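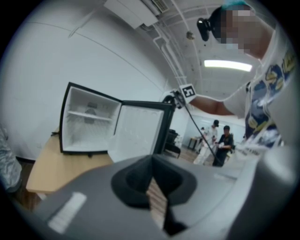 Workshop Notebook, Storage Media Bench
Millside site, April
Entry by Z. Pylypenko

Received from Skjelbred: one carton of used memory cards, mixed capacities, bulk packed, with full-size adapters in a separate bag. Packing slip states 59 cards. Counted twice at the bench, 59 both times. Adapters were not listed on the slip and have been entered in stock as unsorted.

Purpose of the work is to decide which cards may be returned to the logger pool and which are to be withdrawn. The procedure is the one agreed with the Gonanberg office: full write, full read back, compare, then a second read after the card has been left unpowered overnight. Quick format results are not accepted as evidence of anything.

Reader 2 was used for the whole batch. Reader 1 continues to drop the connection when a card is inserted slowly and should not be used for acceptance work until the slot has been replaced. Label applied.

First pass, results:
Passed write and compare: 45
Reported capacity larger than real capacity: 8
Not recognized by reader: 5
Write protected, cannot be cleared: 1

The oversized cards all fail in the same manner. Data is accepted without error to the end of the stated capacity, and the read back repeats earlier blocks. Printing on these cards is slightly heavier than on the others, but I would not rely on that for sorting. They are to be marked with red tape and kept out of the general drawer.

The unrecognized cards were tried again with a different adapter, same result. Contacts cleaned with alcohol and a lint-free swab, left to dry, tried once more. No change. Withdrawn.

The write protected card was tested in two adapters with the lock tab in the open position. The fault is in the card. Contents are readable and appear to be old logger files from Zarolov. Colleagues there should be asked whether the files are wanted before the card is destroyed. Message sent, no reply at time of writing.

Second read of the passed cards is set for Saturday morning. The bench computer must not be restarted before then, as the checksum list has been saved only to the local drive. Correction, 4 p.m.: list now copied to the shared folder under Millside, incoming.

Outstanding:
Order slot for reader 1
Sort adapters, discard any with a loose lock tab
Request that Skjelbred list adapters on future slips
Enter serial numbers of withdrawn cards in the register

Z.P.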